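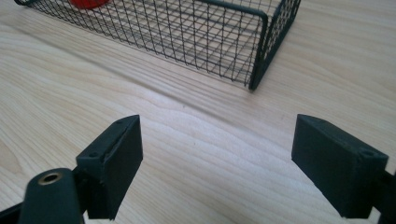 Abb. 4: Drahtkorb auf heller Tischplatte

4. Das Schattentheater Binevau aufbauen

Schön, dass Sie sich für das Binevau entschieden haben! Nehmen Sie sich beim ersten Mal bitte etwas Zeit — mit allem Drum und Dran können bis zu 40 Minuten vergehen, und es wäre doch schade, wenn die kleinen Gäste schon vor der Tür stehen und Sie noch mit der Leinwand kämpfen.

1. Stecken Sie die beiden Seitenteile in die Fußschienen, bis sie hörbar einrasten.
2. Legen Sie die Querstange oben auf und drehen Sie die Flügelmuttern handfest an. Werkzeug brauchen Sie dafür nicht.
3. Hängen Sie die Leinwand ein, die matte Seite zum Publikum. Fangen Sie in der Mitte an und arbeiten Sie sich nach außen vor, dann gibt es die wenigsten Falten.
4. Stellen Sie die Lampe 80 cm hinter der Leinwand auf und schalten Sie sie erst ein, wenn das Kabel am Boden festgeklebt ist.

Achtung: Zwischen Lampe und Vorhängen oder Luftballons müssen mindestens 60 cm frei bleiben. Lassen Sie Kinder bei eingeschalteter Lampe bitte nie allein hinter der Bühne.
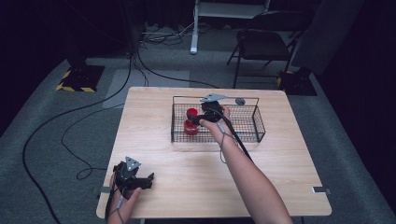 Für die Figuren und Requisiten brauchen Sie eine Ablage neben der Bühne, und zwar so, dass die Spielkinder ohne langes Suchen zugreifen können. Ein niedriger Tisch tut hier gute Dienste. Wer mag, stellt einen offenen Gitterkorb darauf, so wie den schwarzen auf dem Holztisch im Bild: Man greift von oben hinein, und rote Sachen fallen darin gleich ins Auge. Die Stabfiguren selbst legen Sie lieber flach daneben, ihre dünnen Stäbe verhaken sich sonst im Gitter.

Hinweis: Hinter der Leinwand haben sechs Kinder bequem Platz. Bei größeren Gesellschaften wechseln Sie am besten nach jeder Szene durch.

Fehlt ein Teil oder klemmt eine Mutter? Soledad Aguirre vom Verleih Andrade hilft Ihnen gern weiter, die Telefonnummer steht innen im Kofferdeckel. Der Abbau wird in Abschnitt 5 beschrieben.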